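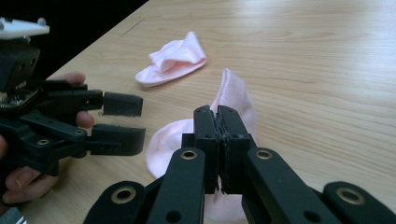 Sternari pair on a tabletop with two pink socks. Right gripper closed on one of them.

Sternari is a pair of hand-held grippers for teaching robots household jobs, built in a shared workshop in Tarnovano. Started by Hoi-yan Kwok and Arnulfo Rivadeneyra, later joined by Chie Kinoshita (wiring, most of the software). Drawings and parts list put online 3 June 2022. Not to be confused with the Sternari arm, an earlier project by Rivadeneyra, never finished.

Design
Black plastic body, two fingers on parallel bars, so that the tips stay square to each other as they close. Brass grommets at the pivots - the first version had bare holes, which wore oval within weeks. Thin textured pads on the inside of the fingertips. Each gripper weighs 424 grams without its cable. Small circuit board sits near the linkage on the left one and is left uncovered; a lid was drawn but fouled the bars.

Build
Printed parts take one long weekend on the workshop's older machine. Pivots need reaming by hand, and the build notes warn agianst doing this with the grommets already in. Cost of parts per pair was given as 88 euros, excluding the camera. Kwok's notes suggest a second set of pads, as cloth fibres clog them.

Use
Mostly laundry. Socks first, then tea towels, shirts tried in July and dropped. The aim was 1000 recorded folds and pairings before any training. The log stops at 727, of which more than half are socks. The recordings were meant for Uvus, a two-armed robot in the same workshop, which uses the same fingers.

Variants
Sachiko Tanabe made a narrower version with softer pads, known as the Morikawa after her street. Easier on small hands, weaker grip. Parts are not interchangable with the original apart from the grommets.

See also
Uvus
Parallel linkage
Tarnovano shared workshop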